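手把手教机械臂收积木：工作台上的一些小窍门

作者：Silvana Araújo
更新：12月26日

这一页写给已经有一台机械臂、想用手拖或者遥控的办法教它做一件小事的人。任务选得很普通：把桌上的彩色木块一块一块放进浅篮子里。编程部分不讲，只讲动手示范时怎么摆、怎么拿、怎么放、怎么记。多数条目是我在Bellham工坊的台面上试出来的，有几条是Wiebke Janssen补的，她的部分注了名字。

一、先收拾台面

台面选浅色、不反光的。白色哑光桌面最省事，木块的边缘在腕部相机里清楚。旧桌面上有擦痕和灰印子没关系，不必重新刷漆，但笔印、胶带头、碎纸屑要清掉，这些小东西会在每一段记录里出现。

桌布可以用，布边多留一截垂下去，四角用夹子固定。布上有一点皱没有影响，鼓起来的褶子要抹平，手指贴着布面走的时候容易带起来。换布之后，原来记的高度要重新量，布厚一点点，手指下探的位置就不一样。

灯放高一些，从侧上方来。影子淡一点、软一点最好。正午靠窗的台子要拉帘子，上午和下午录的东西混在一起，影子方向会差很多。

二、木块怎么选、怎么摆

颜色拉开：红、绿、蓝各一块就够用。同一个颜色不要深浅两块同时上桌，教的人自己也会拿错。木块表面有细裂纹或者掉了一点漆，照用，只是棱角毛刺要用砂纸轻轻带一下，免得挂住手指的垫片。

摆放的时候，块与块之间留出手指张开的宽度。手指比木块厚，尤其是外侧那片板子，下去的时候最容易碰到旁边那一块。每录一段就换一次位置，不要总放在同一处。我在纸上画了一张网格，编了号，轮流放，录完划掉一格。

木块也不要总是摆正。斜着放几次，让示范里包括转腕的动作。转腕要在高处做完，再直着往下走。快到桌面才转，手指会把木块推跑。

三、夹取

用手拖的时候，一只手扶在腕部外壳上，另一只手托住前臂，不要去捏手指。手指的连杆有间隙，捏着它走，位置看起来对了，松手就回弹。用遥控手柄的，先把速度调到最低档，抓稳了再往上加。

下探时两根手指对称地跨在木块两边，手指下沿比木块中线低一些再合拢。合得太高，木块会在指间歪过来。歪一点照样能放，教学记录里留几段歪的反而有用，放进篮子之前不要去纠正它。
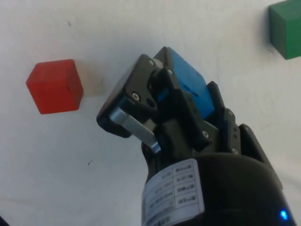 蓝色木块夹在两指之间，有些倾斜，红的和绿的还在桌面上。

合拢之后停一下再抬。我自己默数到3，Wiebke说她习惯等听见电机声音变了再抬，两种都行，选定一种就从头用到尾。同一批记录里有的停、有的不停，后面整理起来很麻烦。

抬起的高度以越过篮沿为准，再高就是浪费时间。先竖直抬，后平移，不要斜着拉，斜着拉会扫到旁边的木块。

力度方面，木块用中等夹力。夹力太大，指垫很快磨出亮面，之后夹什么都滑。指垫发亮了就拿细砂纸横着擦几下，再用酒精棉片抹干净，晾干后才能继续。

四、放进篮子

篮子要浅，口沿往外张的最好放。深篮子要求手指整个伸进去，腕部容易撞到边。编织的篮子底下不太滑，木块落下去不会滚到一头，可是编条的缝隙会勾住指尖，所以不要把手指压到篮底，离底还有一点空就松开。

篮子放在机械臂一侧，别挡住取木块的路线。位置用铅笔在桌布上轻轻描个角，每次放回原处。如果想教它适应篮子移动，那是另一批记录，请分开录，文件夹也分开。

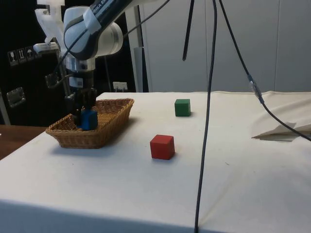

蓝色木块在篮子靠左的一端，夹爪伸在篮里；绿色和红色的木块还在桌布上。

松开时只张到手指离开木块就够了，张到最大会顶到篮壁。张开以后直着抬出来，不要一边抬一边往下一块木块走。新手最常见的毛病就是急着去拿下一块，指尖把篮沿一带，整只篮子跟着转了个方向。

放第一块时靠篮子一头放，给后面的木块留地方。三块都往正中间放，最后一块多半会叠在别的上面。

五、线缆

线是台面上最容易被忽略的东西。从上方垂下来的线，要在机械臂走到最远处的时候看一遍，看有没有绷紧，也要在收回来的时候看一遍，看有没有垂到台面上。中间有接头的线，接头处多绕一小圈再绑，别让重量吊在接头上。

绑线用魔术贴，不用扎带。扎带剪起来要动剪刀，离线皮太近，我剪坏过一根。

垂在台前的线，人要从另一边绕过去站。用手拖着示范的时候，袖子也算线缆，卷起来再干活。

六、录制顺序

1. 机械臂回到起始位，夹爪张开。
2. 篮子对准铅笔记号，木块按网格摆好。
3. 人的手离开桌面，开始录。
4. 按事先定好的颜色顺序取放，中途不改主意。
5. 最后一块放好，夹爪抬到篮沿以上，停住，结束录制。
6. 马上写一句备注，再收木块。

第6条是Wiebke坚持要写上的。备注很短就可以，比如“绿块第二次才夹住”或者“碰了篮沿”。隔一夜再补，基本上想不起来哪段是哪段。

失败的段落不要当场删。单独放一个文件夹，名字里加“重”字。我们在Dosham那边做的一批，总共1,569段，当时随手删掉的那些后来很想找回来，已经没有了。

一次连续录17段就休息。手扶着前臂时间长了，动作会越来越快、越来越敷衍，回放时很容易看出来。换人也可以，换人的那一段请在备注里写上名字，每个人下探的习惯不同。

七、几个常见问题

木块总是从一边滑出去：先看两根手指是不是同时碰到木块。如果一边先碰到，就是中心没对准，往那一边挪一点再合。

腕部相机里手指挡住了木块：这很正常，夹住之后总有一部分看不见。示范时不要为了让相机看清楚而故意绕路，旁边另架一台固定相机就解决了。

螺丝松动：手指和连杆上的螺丝每天开工前用手指摸一遍，有凸起来的就用合适的六角扳手或螺丝刀带紧，带到不动为止，别用死力。我把扳手拴在桌腿上，省得找。

拖动时觉得发沉：检查拖动模式里填的夹爪重量。换过夹爪或者加过支架，这个数要跟着改，不改的话手臂会自己慢慢往下坠或者往上浮。

遥控有延迟：别抢。推一下，等它到位，再推下一下。用无线手柄的话，把接收器从机箱背后挪到桌面高度，会好一些。

八、收工

夹爪合到半开，机械臂收到台面里侧再断电。木块放回盒子，篮子倒扣着抖一下，编缝里的木屑就掉出来了。桌布如果第二天还用，就不要揭，盖一张旧床单挡灰。相机镜头用软布擦，不要用擦桌子的那块。

下一页写怎么教它把木块从篮子里拿出来，那个比放进去难，篮壁两边的余量要重新算。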